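How to teach a pick by hand, and what to doubt while you do it

I have read plenty of guides that say you can grab the arm, show it a task a few times and go get lunch. I have never had that lunch. What follows is the method we use at Farkurley for small tabletop picks, either pushing the arm by hand or driving it with a leader arm.

1. Pick one task and write it down in a single sentence. "Take the cup and put it on the cloth" will do. If Danylo Holovko and I can read the sentence and do two different things, so will the arm.

2. Do the task ten times without recording. Your first tries are full of stops and second thoughts, and the robot will copy those faithfully.

3. Watch the wrist camera view while you drive, and keep your eyes off the table. If you need to peek over the arm to find the cup, you are using information the robot won't have. This is the rule people break most, me included.

4. Move the objects between tries. A hand's width is enough to start. Turn the cup, too. I once recorded 82 runs with everything in the same spot and got a very expensive tape player.

5. Go in slowly with the fingers open, stop short, then close. Small glossy things slide away when one finger touches first. If that happens, keep the run only if you recover cleanly. Yufang Su keeps all of them and says recoveries are useful. I'm not convinced, but her arm drops less than mine.

6. Throw out bad runs the same day. By morning they all look fine.

How many runs do you need? The Kitico manual suggests 900. We had a decent pick after 604 and saw nearly no gain after that, on one task, with one arm. I wouldn't promise you either number.

Test with the objects in places you never showed, and have somebody else set them out. When I set my own tests I put the cup where I know it works. Leave the lights alone for the first round, then switch off a lamp and run it again. Shadows have ruined more of my picks than bad driving has.
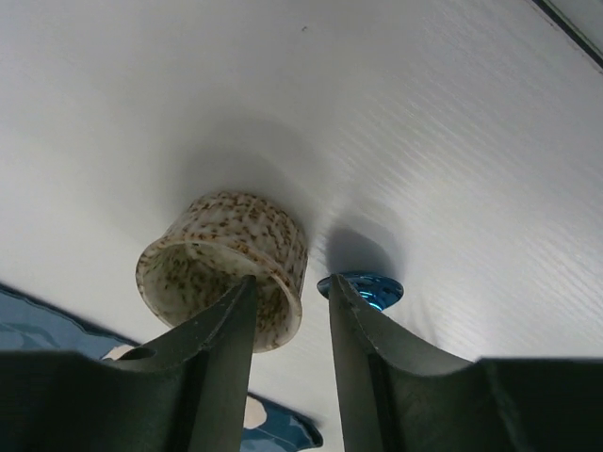 If the second round goes much worse than the first, go back to step 4 and record more runs with the lamp off before you touch any settings.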